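Course Handout 7
Setting up and looking after the hand-held gripper station
Laboratory practice, second part
Prepared by Teodora Matić, with corrections from Nghĩa Giáp
Version of 2 Apr 2026

Before you read

This handout continues from the one about calibration boards. I suppose that you already know what a marker is and how the tracking software finds its pose. If you missed that class, please read the previous handout first, otherwise section 3 will be difficult.

In the lab at Flarkdale we work with pairs of hand-held grippers. In our papers and on the labels the pair is called the Fang set. One station means one table, one Fang set, one recording unit (we call it the Zenach box) and the cables between them. You will be responsible for one station during the whole term, and you will hand it over in June in the same condition as you received it.

1. The table

Check the table before you touch the grippers. It must not rock. Press on each corner with your palm, and if it moves, turn the foot under that corner until it stays quiet. Do not put folded paper under the foot. Paper becomes thinner during the day and the table starts to move again in the afternoon, when everybody has already forgotten about it.

The black tape lines on the table top are the reference for placing objects. When a line is lifting at the end, replace the complete line and not only the loose piece. A short new piece over an old one makes a small step, and light objects get caught on it when they are pushed. Clean the surface with a dry cloth first. If you need alcohol, keep it away from the tape, because the glue gets soft.

Objects for the task stay on the table only if they are written in the task sheet. Cups, phones and keys go on the shelves.

2. Cables

Most of our stops last year came from cables. The grippers themselves are quite strong, but the connector at the bottom does not like to be pulled from the side.

Each gripper cable needs a free loop below the wrist. To find the correct length, hold the gripper at the far edge of the table with your arm straight, and then bring it to your chest. In the first position the cable must not be tight. In the second position it must not lie on the table, where it can catch an object. If both conditions cannot be met, the cable clip is in the wrong place. Move the clip and try again.

Fix the cable to your sleeve or to the strap, never to the gripper housing. Last year one group used a cable tie around the housing and pressed it so much that the fingers closed only half way. We needed two lessons to find this.

Cables on the floor should run where people do not walk. Where this is not possible, fix them flat with tape over the full width of the walking path. Power strips stay on the floor near the wall, with the switch facing up, so you can turn it off with one movement.

3. The marker cubes

The cube gives the position of the gripper. If the cube moves on its mount, even very little, the recorded position is wrong, and the software will not complain. For this reason the cube is checked at the start of every session.

Hold the gripper housing firmly in one hand. With the other hand, try to turn the cube gently in both directions. You should feel no play. If you feel some, tighten the two screws at the mount a little at a time, going from one to the other. Do not tighten one completely and then the second, as this pulls the cube to one side.

Look at the marker faces under the room light. A fingerprint on a black square is usually harmless. A scratch through a black square, or a corner that comes up, is not harmless, and this face must be replaced. The spare faces are in the drawer with the Jirstead label, sorted by number. Please be careful that the number of the new face is the same as the old one and that it is turned the same way. It sounds simple, but it is the most frequent mistake in the practical examination.

After a face is replaced, the cube must be calibrated again. There is no exception to this, also when the new face looks perfectly placed.

4. Starting position and visibility check

When the table, the cables and the cubes are in order, take the starting position. Stand in front of the near edge, close enough that you can reach all taped areas without leaning. Hold one gripper in each hand over the table with the fingers pointing away from your wrist in a natural way. Your elbows should be free. Many students press the elbows to the body because they want to be precise, and after ten minutes the shoulders get tired and the movement becomes worse.

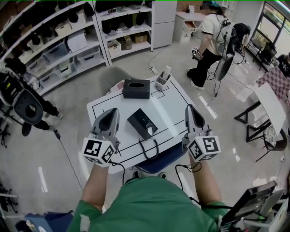 Figure 1. Both grippers held toward the table, with the marker cubes in view.

Keep this position and watch the tracking window on the Zenach box. Your partner reads it for you, so that you do not need to turn your head. For each cube at least two faces should be found. One face is enough to calculate a pose, but the result jumps when the face is seen almost straight from the front. With two faces it is much more stable.

Now move both grippers slowly along the black lines, first the near line, then the far line. Your partner says "lost" each time a cube disappears from the window. Write down where it happened. If a cube gets lost always in the same place, the cause is mostly the light, or a strong reflection from the window side. Lower the blind and repeat. If it gets lost in different places, check the cable and the camera connector first, and only then the settings.

Do not cover the cube with your own wrist. This happens especially when you rotate the hand to the inside. The software shows a short gap and continues, and you may not notice until you see the recording.

5. Opening and closing test

With the grippers still in the starting position, close and open each one slowly, first left and then right. The value in the window should change without steps. Write the smallest and the largest value in the station book.

Then repeat it fast. If the value stays behind or stops before the end, there can be dust in the guide. Disconnect the gripper, take off the cover, and brush the guide with the soft brush from the tool box. Do not use oil. Oil feels good for one day and afterwards collects all the dust of the room.

The guide should be brushed in any case after 500 closings, which the software counts for you. In normal use this comes roughly once in a week.

6. When something goes wrong during a session

Stop first, then look for the reason. I write this because students like to finish the recording when a small problem appears, and so the problem is in all the files.

Value jumps while the hand is quiet: check the cube for play (section 3).
One gripper is not found by the box: disconnect, wait until the light is off, connect again. If it does not come back, change the cable with the spare one before you suspect the gripper.
Both grippers are not found: look at the power strip and at the main cable.
Gripper closes with noise: stop using it and bring it to Nghĩa Giáp. Please do not open the cover on your own for this one.
Table was moved during work: the tape lines can be used again only after the table reference is recorded new. It takes a few minutes.

A gripper that fell on the floor is treated as not calibrated, also if it looks fine. Write it in the book. There is no penalty for a fall, but there is one for a fall which was not written.

7. Closing the station

Put the grippers back in their holders with the cubes upright. Roll the cables in wide loops, not around the hand. When a cable is rolled too tight, the inner wire breaks near the connector, and this kind of fault comes and goes - it is very unpleasant to find.

Switch off the Zenach box from the menu, wait for the dark screen, and only then switch off the power strip. Clean the table top. Put the task objects back in the storage bin of your station and close the lid.

In the station book, write: your name and the name of your partner, the values from section 5, the places where a cube was lost, every part that was replaced, and anything that seemed strange to you, even if it later went away.

Preparation for next time

Read your station book from the first page and find any value that changed slowly from week to week. Bring it with you. We will discuss how to decide between cleaning, adjusting and changing a part, and each pair will replace one marker face and calibrate the cube again while the others watch. Bring your own small screwdriver if you have one, as the lab has only 3 in the correct size.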